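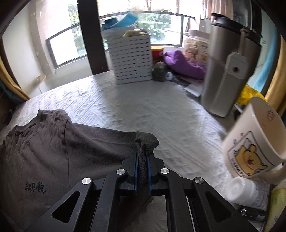 家事・リネン現場の自動化を語るスレ > 手持ちグリッパーで「たたみ」を教える側になりました

投稿者:たたみ係のゆず 21:14
家事代行のNorkariで洗濯物まわりを担当しています。4月から業務の半分が「たたみの手本づくり」に変わりました。ロボットのグリッパーと同じ形の道具を手に持って、それで服をつまんで広げてたたむ、という作業です。記録したものが、あとで拠点のたたみ機Clavachの学習に使われます。

で、これがものすごく楽しいんです!! 最初は「指2本で何ができるの」と思っていたのに、やってみると自分がふだんどれだけ雑に、そしてどれだけ器用に手を使っていたかが丸見えになるというか。袖口をひとつまみするだけで、布がどっちに逃げるか考えるようになりました。手本は先月だけで609本。自分でもびっくりです。

同じような仕事をしている方、いませんか? 道具の持ち方とか、給料や評価の扱いとか、いろいろ話したいです。

投稿者:シーツ三十路 21:32
いますよ、ホテルのリネン側です。うちは大物(シーツ、デュベ)だけが機械で、小物は全部人間のまま。だから手持ちグリッパーは触ったことがないです。うらやましい。
質問なんですが、台は作業台ですか、それとも普通の家具の上? うちで検証したときは専用の台しか認められなくて、現場でまったく再現しなかった苦い記憶が……。

投稿者:たたみ係のゆず 21:40
>シーツ三十路さん
両方やります! 私はベッドの上が好きです。白いシーツだと濃い色の服の輪郭がわかりやすいし、シーツ自体にもしわがあるので、実際のお宅に近いです。まわりの物もきれいに片付けません。穴あきのかごとか、マグカップとか、水筒とか、毛糸っぽいものとか、置いたままです。最初は気になって全部どけていたんですが、指導のSandrine Delormeさんに「お客さんの部屋はそんなに空いていないよ」と言われて、なるほどと。

投稿者:kanban_oji 21:58
水を差すようで悪いけど、それって自分の仕事を機械に渡す作業を、自分の手でやっているわけだよね。楽しいのは最初だけじゃないかな。
俺は部品の検品にいたんだけど、ベテランの目を全部データにしたあと、班は8人から5人になった。会社は「配置転換」と言ってたし、クビになった人はいない。でも残った側の1日は前よりきつくなった。機械が迷ったやつだけ回ってくるから、難しいのばかり朝から晩まで見ることになる。簡単なやつを流している時間って、あれ休憩だったんだよ。

投稿者:もなか 22:06
簡単なやつが休憩、わかりすぎる。うちは介護施設の洗濯室だけど、タオルをたたんでる時間がいちばん頭が休まる。あれを機械にやられて「空いた時間で名前のない靴下の持ち主を探してください」と言われたら泣く。

投稿者:たたみ係のゆず 22:19
>kanban_ojiさん
いや、ありがとうございます。そこは私も考えていて、正直まだ答えがないです。ただうちの場合、タオルの山を一日中やっていたころは手首を痛めて辞める人が毎年いたんですよ。私も冬は湿布だらけでした。今はClavachがタオルと枕カバーを受け持っていて、私の手首はかなり楽です。
休憩がなくなるという話は、次の面談でそのまま言ってみます。

投稿者:袖つまみ研究会 22:27
写真のTシャツ「我只想睡觉」って書いてあるの、最高ですね。「ただ眠りたい」。たたまれる側の主張が強い。
それはそうと、袖の端をまとめてつままれてますよね。うちはThampiの道具ですが、袖は縫い目の線に沿って指を入れるように教わりました。束でつまむと離したあとに癖が残りませんか?

投稿者:たたみ係のゆず 22:41
>袖つまみ研究会さん
お名前からして頼もしい!! はい、端をくしゃっと寄せてつまむやり方です。縫い目派の人もチームにいて、毎週もめています(笑)。束つまみのほうが布が抜けにくいんですよ、青いパッドにしっかり挟まる感じがあって。引っぱると袖のあたりがふわっと持ち上がって折れ目ができるので、そこをどう寝かせるかが次の勝負です。
癖は残ります。残るんですけど、袖は最後に内側に入るから私は許してます。お店の商品だったらダメだと思います。

投稿者:袖つまみ研究会 22:50
許しちゃダメです。内側に入っても厚みが出るので、重ねたときに山が傾きます。引き出しに立てて入れるお宅だと、もっと目立ちます。
縫い目派は時間がかかると言われますが、慣れの問題だと思っています。今度、襟を奥にして置いた場合と手前にした場合で比べてみてください。手首のひねりがだいぶ違います。

投稿者:シーツ三十路 23:03
流派ができてるのがすごい。しかもそれが機械に受け継がれるわけでしょう。ゆずさん流のClavachと縫い目派のClavachができるのかな。

投稿者:たたみ係のゆず 23:11
そこが一番おもしろいところで、混ぜると変になるんです! 袖に近づいたところで迷うみたいに止まったりして。なので今は服の種類ごとに「今週は誰のやり方でいく」と決めてから手本を撮っています。
これが思わぬ副産物で、今まで「好きにたたんで」で済んでいたことを、みんなで言葉にして話すようになりました。20年選手の先輩が、どうしてフードを先に倒すのかを初めて説明してくれて、休憩室が軽く拍手になりました。私はあの時間のためだけでも、この仕事が始まってよかったと思っています。

投稿者:kanban_oji 23:20
その先輩の説明、給料に反映された?
意地悪で聞いてるんじゃなくて、そこが一番大事だと思ってる。手本が会社のものになった瞬間に、先輩の20年は先輩が辞めても残る。なら残る分を払ってくれという話で。

投稿者:たたみ係のゆず 23:34
手本づくりの時間には手当がつきます。ただ、時間でつくので、先輩の1本も新人の1本も同じなんです。言われてみるとそこはおかしいですね。先輩は本数でいえば私より少ないけれど、そのまま使えるものばかりだし。
面談で言うことが二つになりました。

投稿者:Flernunik勤め 23:47
導入する側の人間です。叩かれる覚悟で書きます。
kanban_ojiさんの言う「難しいのばかり回ってくる」は、うちの現場でも起きました。対策として、機械ができる品目でも午後のひと枠は人がやると決めた拠点があります。効率は落ちます。でも辞める人が減ったので、そこの責任者は続けると言っています。現場から声が出ないと、この手の調整は企画書に載りません。面談でぜひ言ってください。
あと手当の件は、手本に記名があるかどうかを確認してみてください。誰の手本かがわからないと、後から評価したくてもできないので。

投稿者:もなか 23:55
午後のひと枠、それいいなあ。タオル枠、立候補します。

投稿者:kanban_oji 0:08
Flernunikの人、書いてくれてありがとう。叩かないよ。
ただ「効率は落ちますが続けています」は、責任者が替わったら終わる話でもある。規則になってるなら信用する。

投稿者:Flernunik勤め 0:15
規則にはなっていません。そこは返す言葉がないです。持ち帰ります。

投稿者:たたみ係のゆず 7:52
おはようございます、朝起きたら伸びていてうれしいです! 記名の件、さっき先輩に聞いたら、記録には道具の番号だけで名前は入っていないそうです。知りませんでした。さっそくSandrineさんに連絡しました。

それから襟の向き、出勤前に家のTシャツで(箸でつまんで)試したんですが、手前にしたほうが左の袖はたしかに楽です。右は変わらないかも。今日は道具でちゃんと比べてみます。

投稿者:袖つまみ研究会 8:05
箸で練習する人を初めて見ました。入会を認めます。
右が変わらないのは立ち位置だと思います。半歩だけ左にずれてみてください。

投稿者:シーツ三十路 12:21
昼休みに読み返してます。うちの上司にもこのスレを見せたら、小物でも手持ちの道具を試してみたいと言い出しました。ちなみに道具って重いですか? 腕がだるくなるなら、交代の組み方も先に考えておきたいです。

投稿者:たたみ係のゆず 18:37
>シーツ三十路さん
わあ、ぜひ!! 重さより、同じ角度で構え続けるのがこたえます。うちは交代を短めに回して、間にアイロンとか仕分けとか、指を全部使う仕事を挟んでいます。二本指のあとに素手で布に触ると、指ってこんなにあったんだ、となりますよ。

今月の手本は749本になりました。半歩左、効きました。ただ束つまみはやめませんからね、研究会さん。

投稿者:袖つまみ研究会 18:49
入会は保留にします。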